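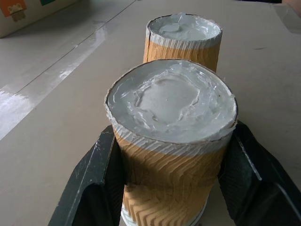 I had been wanting to get to the open day at the Mellen paste works ever since a reader wrote to me about it in October, and when the date was announced I put my name down before I had worked out how I would get there. I'm a bookbinder by evening and an office worker by day, and paste is one of those things I use constantly and think about far too little. What they make at Mellen is a good deal heavier than anything in my own workroom: a thick, grey-white filling paste, which they hand around in tall paper cups with rippled kraft sleeves, the kind you'd expect to get a large coffee in. A full one really is full, right to the brim, with glossy folds pushed up against the rim and a flatter, duller patch in the middle. I kept thinking of frosting, and I wasn't the only one on the tour who said so out loud.

The works are a twenty-minute walk from Mirstead station, along a canal path that had turned to soup in the rain, so I arrived with mud up to my ankles and was very glad of the boot scraper by the door. They sign you in at a little counter, give you a paper badge and a sheet of safety notes, and send you through to a waiting room with a very good radiator. There were 30 of us in the morning group. I talked to a couple who restore picture frames, a man who builds model railroads (he wanted the paste for hillsides, and asked the best questions of anybody all day), and a whole row of students from a furniture course who had come over on a minibus.

We started in the dry store, which smells of chalk and cardboard. The main ingredient comes in as a very fine white powder, in sacks piled on pallets almost up to the lights, and the guide opened one and let us put our hands in. It's a lovely feeling, cool and silky, and it gets absolutely everywhere. I found it in the seam of my coat pocket on the train home. The grey comes from a second powder, a ground stone they buy from a supplier called Rilon, and the guide explained that the color shifts a little from one delivery to the next. They used to correct for it and gave up years ago when customers told them they didn't mind. Most of the paste ends up under paint or gold leaf anyway.

From there you go up a short metal stair to the mixing floor, and this was the part I had come for. The big mixer holds 500 pounds and turns so slowly that at first I thought it was switched off. You look down on it through a guard, and the paste rolls over itself in long, lazy folds, like a blanket being turned down. A batch takes 40 minutes. The guide told us that the last ten matter most, when the binder has gone in and everything begins to tighten, and that the people on the floor judge it by the sound of the motor as much as by the clock. I tried hard to hear the difference and couldn't, though the model railroad man swore he could.

There's a logbook on a stand beside the mixer with every batch written up by hand. They were on number 237 for the year. I'm afraid I held everybody up by reading back through a couple of pages, because I love that kind of thing – the remarks column had notes like "stiff, cold morning" and "good" and, once, just "again."

After that came the trying-out room, with long pale tables and a sink at each end. We were given old molding to practice on, with corners missing and long splits down the back, and palette knives in three sizes. The paste is stiffer than it looks. You have to work it against the knife for a minute before it wants to spread, and then it suddenly goes along very nicely and holds an edge beautifully. I rebuilt one leaf on a piece of molding and was so pleased with it that I did a second, which was terrible. The frame couple next to me had finished an entire corner by then, and very kindly showed me how to dip the knife in water between strokes – such a small thing, and it made all the difference to my third leaf!

I asked about using it on book boards, where I sometimes need to build up a worn corner. The answer was a cautious yes for the thin version and a firm no for the standard one, which dries too hard and will crack if the board flexes. I came away with a tub of the thin and will report back once I've tried it on something I don't care about.

Lunch was at a bakery across the road called Siliņa, and if you go to Mellen for no other reason, go for that. I had a bacon roll and a bowl of sorrel soup and then, because it was still raining, a slice of honey cake the size of a brick. The students had taken over the whole back of the place and were comparing the paste under their fingernails.

A few practical notes. The open day is free, but you do have to book, and the morning group gets to see a full batch mixed while the afternoon group mostly sees the cleaning. The stair to the mixing floor is steep and there is no elevator, although you can see a fair bit from the bottom. Wear old clothes, dark ones are a mistake. The shop takes cards and sells the paste in small tubs as well as trade buckets, along with the palette knives, and I'd recommend the middle size. The last train back that doesn't involve a change leaves Mirstead a little after four, and the canal path isn't lit, so keep an eye on the time if you stay for cake.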